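Why thin plastic is so hard to pick up, and what we changed

I promised a few of you a proper write-up of the bag work, and I keep putting it off by making more graphs. So, kettle on, graphs closed. Warning: this is long, and it's nearly all about plastic film.

If you're new, I spend my working days trying to get robot arms to pick up things that don't want to be picked up. For the past while that has meant floppy, see-through, shiny things: carrier bags, wrapping, the thin stuff that comes round vegetables. The project is called Urnus (I didn't choose the name, and I've stopped asking who did) and we run it out of a unit at Sornwood with a leaky skylight and very good heating.

The trouble with thin film starts before the arm has moved at all. Most picking systems look down at the table with a depth camera, build a model of what's there, choose a spot and go for it. Give that camera a mug and it's perfectly happy. Give it a sheet of translucent plastic and it sees the table through it, or a bright glint, or a hole in the world where nothing came back. The model of the bag that you get out of this is rubbish, and so is any plan you build on top of it.

Then there's the second trouble, the one I find more interesting. Even if you knew exactly where every bit of the film was when you started, you wouldn't know a moment later. You touch it and it slides. You close the fingers and a fold that was on the left is suddenly on the right. With a solid block, the grasp you planned is more or less the grasp you get. With film, the plan is out of date by the time the fingers have met.

Our old method, which we called Stider, dealt with this by trying to be cleverer at the start. More views from overhead, more averaging, a fussier way of choosing the spot. It got the fingers to the right place most of the time. What it couldn't do was tell whether it had hold of anything, or what sort of hold it was. It would close, lift, wave a bag about by one sad corner, and drop it on the way to the bin with complete confidence. The log would say "success" because the fingers hadn't closed fully when it checked. Maddening!

The new method is called Eichhorn, and the idea behind it is embarrassingly simple. We let the first grasp be bad. The arm goes in using a rough guess, closes gently, and then looks at what it's got through the small camera at the wrist. From that one view it decides between three things: carry on and lift, squeeze a bit and gather more in, or let go and come at it again from somewhere else. Then it looks again. That's the whole loop. The guess at the start matters much less, because you're no longer betting everything on it.

The bit that took the time was teaching it what a good hold looks like. I had assumed we'd want to measure something tidy, like how much film is between the fingers. We tried that for weeks. It's a horrible thing to measure, as the same amount of film can be lying flat and ready to slip or bunched up and going nowhere. Thickness didn't work, and neither did colour. My personal favourite idea, which involved counting creases, was the worst of the lot and I'd like it forgotten.

What worked was to stop describing the hold and start labelling what came of it. We recorded the wrist view just after the fingers closed, let the arm lift and carry, and noted whether the thing arrived. Do that enough times and you have a pile of pictures, each with a plain yes or no attached, and you can train a fairly small network to guess the yes or no from the picture. We ended up with 1371 grasps in the set. By the standards of the field that's tiny, and I was braced for it to be useless.

It wasn't useless. On a test of 50 fresh picks, with films it hadn't been trained on, Stider delivered 26 to the bin. Eichhorn dropped five. I made us run the whole test a second time on another day because I didn't believe it, and the gap stayed where it was, give or take a pick.

Now, some grumbles about my own result, before anyone writes in. The films were all fairly light and nothing was heavy inside them. The table was the same table throughout. And Eichhorn is slow. All that looking and reconsidering adds up, and on a bad pick you can watch it let go and come back so many times that you start rooting for it. If you were paying for picks by the hour you'd want a word with me.

There's also the matter of what the network has learned to look at. We did the usual thing of blanking out parts of the picture to see which parts it cares about. I had expected it to care about the strip right between the fingertips, and it does. But it cares nearly as much about how the film spreads out above them. If the sheet fans out from a narrow waist, it's pleased. If the film runs up past the fingers at the same width all the way, it gets nervous, and quite right too, as that's usually a flat pinch with nothing gathered in it. I'd never have thought to write that rule down. Once I'd noticed it I started seeing it in my own hands when I took the recycling out. 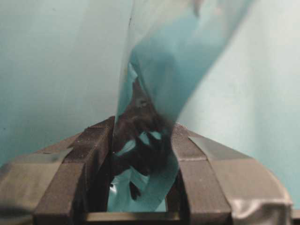
Posted by Lieselotte Kasten
February 18, 2020
Filed under: robots, grasping, plastic

I'm fond of that one for the waist. The teal sheet is wide and loosely twisted at the top, then it gathers right down to where the fingers have it, and you can see a glossy bit of it carrying on through the gap below. It's also a nice example of why we gave up on measuring. Look at the dark clump in the middle. It could be something wrapped up inside, or it could be the film itself, crumpled tightly and in shadow, and I can stare at it for ages without making up my mind. A method that needed to know the answer before it did anything would be stuck there. Eichhorn doesn't need to know what the dark bit is. It only has to guess whether the hold will do.

And the colours! Teal film against a pale, tealish background is a rotten combination for anything that relies on finding the edge of the object. What gives the sheet away is its folds, the places where it doubles up and goes darker. We found the same thing across the whole set: when film and background are nearly the same shade, the deeper colour in the gathers is doing a lot of the work. I had been planning to put in a nice contrasting backdrop and I'm glad I was too lazy.

A few people asked about the practical side, so here's a bit of that too.

Close slowly. We had the fingers shutting at the speed we use for boxes, and the puff of air was enough to push a light film out of the way. You could see it scoot off. Slowing down the last part of the closing movement fixed more failures than any of my clever ideas.

Keep the wrist camera's focus where the fingers meet and let everything nearer go soft. I spent a silly amount of time trying to get the outer parts of the gripper sharp as well, for no reason except that I like sharp pictures. The network couldn't care less about them.

Record your failures properly. For the first stretch we were resetting the table after a drop without saving the view, out of pure habit, and so we were throwing away exactly the half of the data we needed. I found this in August, when I went looking for pictures of drops to put on a slide and there were hardly any. I had to go for a walk.

And don't throw out the duff labels too eagerly. Some grasps look dreadful and arrive fine. Some look lovely and slide out halfway across. I wanted to tidy those away and was talked out of it, and when we later trained a version without them it got noticeably cockier and noticeably worse.

What next? The one I'd like to try is deciding during the lift as well as before it. At the moment, once Eichhorn says "go", it goes, and if the film starts to creep it doesn't notice until it's too late. The camera's still there the whole way up, so it seems daft not to use it. The snag is that a single still view can't show creeping, so we'd need short runs of pictures, and that means storing a great deal more and labelling it in a fiddlier way. I've got a half-written script for it which works on my machine if nobody breathes.

I'd also like to try it on nets, the sort oranges come in. I have a feeling the waist trick won't carry over at all, because netting bunches in a completely different way and catches on everything. If any of you have worked with netting and have opinions, the comments are open and I do read them, even if I take ages to reply.

Several of you asked for the data too. Yes, I'll put it up, but the file names are a disgrace and I need an evening to sort them out first.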